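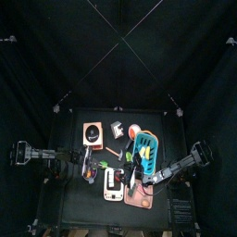 A **sash window** is a window made of one or more glazed panels, called sashes, which slide within a fixed frame. In the most common form two sashes move vertically, one in front of the other, and the weight of each is balanced by a pair of cords running over pulleys to iron or lead weights concealed in the box at either side.

## Parts

The sash is built from two upright stiles and a top and bottom rail. Where the sashes overlap, the rails are known as meeting rails and are usually fitted with a catch. Larger panes may be divided by glazing bars. The sashes are held in their channels by a parting bead, set in a groove in the frame, and by a staff bead fixed on the room side.

## Repair

Broken cords are the most frequent fault. To replace one, the staff bead is prised off, the lower sash is lifted out and the weight is reached through a small removable panel, the pocket, near the foot of the frame. Cord is sold by thickness, and the correct size depends on the weight of the sash. Decayed sills and bottom rails can often be repaired by cutting out the soft timber and letting in new wood.

A sash that has been reglazed with thicker glass will be heavier than before - the weights must then be changed to match.

## Durnside survey

A survey of older housing in Durnside, directed by Lina Rawashdeh, recorded 2,154 sash windows. Of these, 326 had been painted shut and 14 retained horizontal sliding sashes. The joiner Eusebio Manzano later prepared drawings of the sliding type, which has no weights or cords and runs on a waxed timber track.

## See also

- Casement window
- Glazing bar
- Window shutter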